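Students at Collcombe teach robot arms to handle the jars on a kitchen tray

29 April 2021
By the Collcombe Courier staff

A class project at Collcombe Technical College has ten weeks of work behind it and one more round to go before its public session next month. The project, called Seraline, asks students to get a robot arm to pick up ordinary food containers from a serving tray and put them down again where they belong.

The class is led by Cuiping Xiao, who teaches the second-year automation course. She set the task in place of the block-stacking exercise the course had used before. Blocks are all the same size and do not roll, she said, and students had become good at them without learning much about grip.

"A jar has a lid that is wider than the neck, or a wall you can see through, or it shines," Xiao said. "The program has to deal with all of that, and so does the person writing it."

Students work in five teams. Each team gets the same arm for the same number of hours and writes its own control program in a language called Hao, which was developed at the college for teaching. Hao has a short list of commands and will not run a movement until the student has entered a speed limit for it. Several students said they found this irritating in the first weeks and got used to it later.

The teams record every attempt. By the end of March the class had logged 254 of them, and 52 were marked clean, meaning that the container was lifted, carried and set down upright with no help from a person. Xiao said the figure was low but had been climbing. Most of the clean attempts came in the last two weeks of the month, after the teams started sharing their notes on finger spacing.

The attempts that fail are written up too. A team has to say in one sentence what it thinks went wrong and what it will change next. If the next attempt fails the same way, the sentence has to be rewritten. Xiao reads the log every Friday and returns it with comments.

Soledad Cárdenas, a student on the team that calls itself Urkitz, said her group spent most of March on small jars. The group's first approach was to bring the fingers down from directly overhead, and it kept pushing the jar away. The team now comes in low and slow from one side and closes the fingers in two steps — a light touch first, then the grip.

"We were sure it was a force problem," Cárdenas said. "It was the angle. We could have found that out a week earlier if we had read our own log."

Her team has also spent time on containers that are lying down. A jar on its side can roll when it is touched, and one that is resting against another will often take its neighbor with it. For these the program has to choose which container to move first. Urkitz does this with a simple rule, taking the one on top, and Cárdenas said the rule works well enough that they have left it alone.

Another team has gone a different way and tries to nudge the containers apart before lifting anything. That takes longer, and under the scoring used for the public session, time counts. Xiao said she has not told either team which method she prefers.

The containers are the kind found in a home kitchen. Students were asked in the first week to bring in packaging of different shapes, and the teams swap sets so that no program is tuned to a single group of jars. A tray was added in the fourth week. Its rim gives the fingers something to bump into, and a glossy surface throws reflections that can confuse a camera. Two teams had to rewrite the part of their program that finds edges.

The college has one arm for the class, and the schedule is tight. Teams book it in blocks of 50 minutes, with time between blocks for the next group to load its program. Evening blocks were opened in March after two teams fell behind. Students who are waiting for the arm can test in a simulator, although Cárdenas said the simulated tray is "a lot kinder than the real one."

At the public session, each team will run its program on a layout it has not seen before. Points are given for each container set down upright inside a marked square, and taken away for anything knocked off the tray. Visitors will be able to read the logs, which will be printed and put out on a side table.

Xiao plans to run the project again with next year's class. She would like to add soft packaging, such as bags of rice, though she said that would need different fingers and she has not yet asked for the money to buy them. 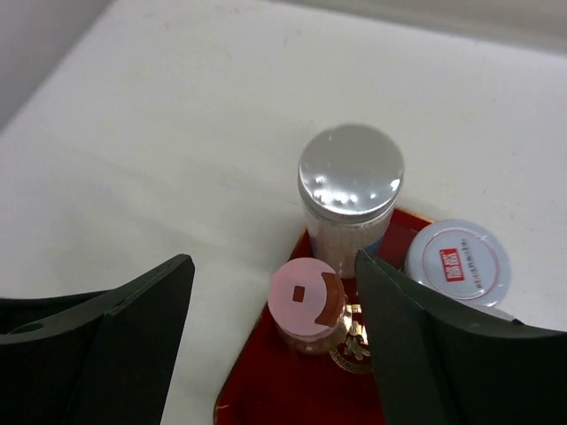
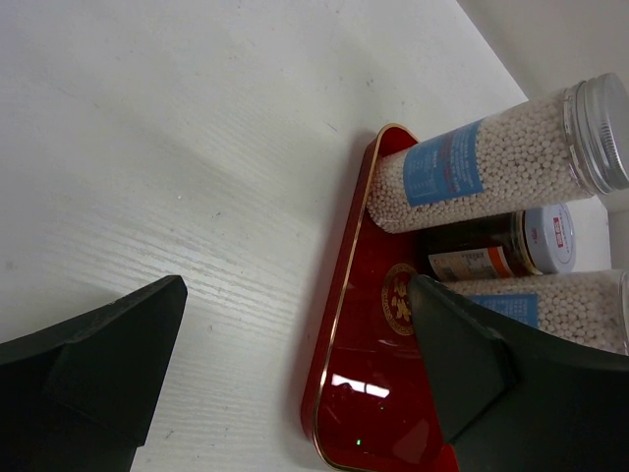
Filed under: Schools & Colleges

Both views are from the gripper, with the fingers at the red tray. In the first, the small jar with the pale pink lid is in the gap between them. The second has three containers lying on their sides, two of them clear jars full of small white beads with a dark bottle between them.

The public session is free and will be held in the college workshop. Places are limited and should be booked through the college office, which will also give out the start time. Children are welcome with an adult. Visitors are asked to stay behind the yellow line while the arm is moving.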